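Guides > Bedroom > Jerka bed set > 4. Fitting the linen

May, by Domingo Alarcón

4.1 Fitted sheet
1. Pull the sheet over the two head corners first, then the foot corners.
2. Smooth from the centre outwards until the top is flat.

Note: Wash the sheet at 40 degrees before first use. Do not iron the elastic.

4.2 Pillow
3. Push the pillow fully into its case and work each corner into place.
4. Lay the pillow with its long side across the bed. Set the front seam parallel to the foot of the bed.

The printed case is laid directly on the cream-white sheet. The small white tag is sewn into the seam near the lower right front corner and can be used to check which way round the case is.
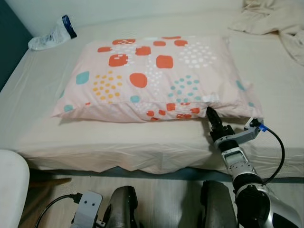

4.3 Adjusting
5. Hold the pillow by its corners to move it. Do not pull on the tag.
6. Pat out creases from the middle towards the seams.

Caution: Keep the pillow out of the cots of babies under 12 months.

Related
Limow mattress: airing and turning
Stistarden bed frame: tightening the slats
Urrutia blanket box: hinge care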